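4.2 Colour of the plate and portion estimates

The second part of the study dealt with how people judge the size of a serving when the plate itself is varied. Earlier work on this question has mostly used white plates of different widths, and the effect of width is by now fairly well established. Colour has had less attention, and the results that exist do not agree with one another. Some authors report that people serve themselves less when the food stands out against the plate. Others find no difference once the lighting is held steady.

We recruited 473 adults through two community centres in Rombridge and a further education college in Flurnton. All of them were over eighteen and none reported a diagnosed eating disorder. Those who said they had trouble telling colours apart were kept in the sample but analysed separately, as set out in section 3. Each person took part in one sitting only. Sittings were held in the late morning or the early evening, and people were asked not to eat during the two hours before they arrived.

At each sitting the participant served a portion of plain cooked rice, then a portion of pasta in tomato sauce, and then estimated the weight of each in grams. Participants were told that they could eat the food afterwards if they wished — most did — but that they did not have to. Plates were white, pink or dark blue. A cold drink was offered with the meal and was not counted in the intake figures. Plate colour was assigned at random before arrival, using the procedure described by the Rasance group for their cup and bowl study.

Figure 3. Pink plate and orange drink on a wooden table. 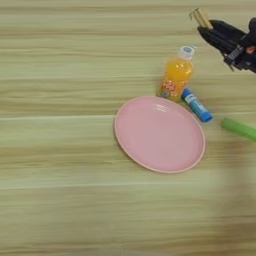
Estimates were compared with the true weight, which was taken on a kitchen scale in the next room. We worked out the error for each person as a share of the true weight, so that a large portion and a small one could be set side by side. Errors below zero mean that the person thought there was less food than there was. The Khosravi scale of everyday hunger was filled in before serving and entered as a control, along with age and the time of the sitting.

Across the whole sample people guessed too low. The mean error for rice was minus 20 per cent and for pasta minus 15 per cent. Rice was judged less well on every colour of plate, and this held for both age groups. The difference between the two foods is in line with what participants told us in the short interview, where many said that they weighed pasta at home but poured rice by eye.

Plate colour had a small effect on the estimates for rice and none that we could detect for pasta. People serving rice on dark blue plates came closest to the true weight. The white and pink plates could not be told apart statistically. We had expected a clear gap between white and pink on the grounds that rice is pale and should be harder to see against white, and we have no firm account of why it did not appear. One possibility is that the pink was simply too light to give much contrast. A stronger shade would be worth trying.

Hunger mattered more than colour. Those with high scores on the hunger scale served themselves more and also underestimated by a wider margin. When hunger was left out of the model the effect of the dark blue plates on rice became weaker and fell short of the usual threshold. This is a reason for caution when reading studies in which hunger was not recorded.

A few sittings had to be left out. In Flurnton the scale was found to be reading low on one evening in July, and all the weights from that evening were dropped. Two participants moved food from one plate to another before it could be weighed. The figures given above already take these losses into account, and putting the Flurnton evening back in with corrected weights did not change the direction of any result. The full tables are in the appendix.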